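# Put the router where you can see it

I have an opinion about routers, and I've been holding it in since February, so here goes. The router should live out in the open, up high, in the middle of your home, antennas up like a startled bug. I don't care if it's ugly. I don't care if your living room is all linen and driftwood. Let it be ugly!

I came to this the slow way. We moved into a narrow apartment on Stivska, the kind with one long hallway and rooms hanging off it like coats, and the very first thing I did was hide the router. I stuck it in the bottom of the hall closet behind the vacuum and a box of boots, shut the door, and felt very grown up about it. Then I spent the winter walking around with my laptop held out in front of me like a tray of drinks. The bedroom got one bar. The kitchen got one bar if you stood by the sink. Video calls froze on my worst face every single time.

So what did I do? I bought things. I bought a plug-in booster from Nutance that blinked orange at me for a week. I paid my provider, Nivis, for the faster plan, the 100 one, up from 30, and then I sat in the bedroom and ran the speed test and got 10. Ten! I was paying for a bigger pipe and then stuffing a sock in it.

The fix cost nothing. I took the router out of the closet on a Friday night and set it on top of the bookcase at the halfway point of the hallway, and the bedroom went to 40 with the door closed. I ran the test over and over because I didn't trust it. I sent a screenshot to my sister, who did not care.

Now, I know the argument on the other side, and I do have some sympathy for it. A home is supposed to look like people live there, and a white plastic thing with four tall sticks coming out of it looks like an office that lost its lease. There's a whole little industry of baskets and fake book spines and cabinets with a hole drilled in the back, all for hiding this one object. The furniture place downstairs, Avotiņš, will sell you a lovely oak box for it with a lid. I went in and lifted the lid a few times. It's a beautiful box – I'd keep bread in it.

But we don't put lamps in boxes. We decided a long time ago that a lamp has to be out in the room to do its job, and we got over the cord and the bulb and the switch, and then people started making nice lamps. I think routers are stuck because we keep shoving them behind the vacuum, so the companies figure the looks don't matter, so they stay ugly, so we hide them. Somebody has to go first, and I guess it's me, with my bookcase.

And a word about the cables, which are what people really hate, I think. The box itself is fine after a couple of days and you stop seeing it. The cables never stop. My compromise is one soft tie every foot or so, down the back corner of the bookcase, with enough slack left that I can pick the whole router up and turn it over to read the sticker on the bottom. Please leave yourself slack. I didn't the first time, and I ended up reading a password upside down with a flashlight in my teeth.

As for the antennas, mine point every which way and I've stopped fussing. I've read straight up, I've read one flat and the rest up, I've read that it depends on your floors. Try a few and see what the bedroom says. Dust them when you dust the picture frames. And if company asks what that thing is, tell them it's the Wi-Fi, and give them the password.

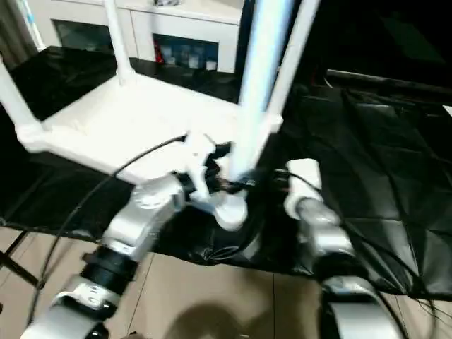 *A white router with four antennas and its black cables. I've seen worse things on a bookcase.*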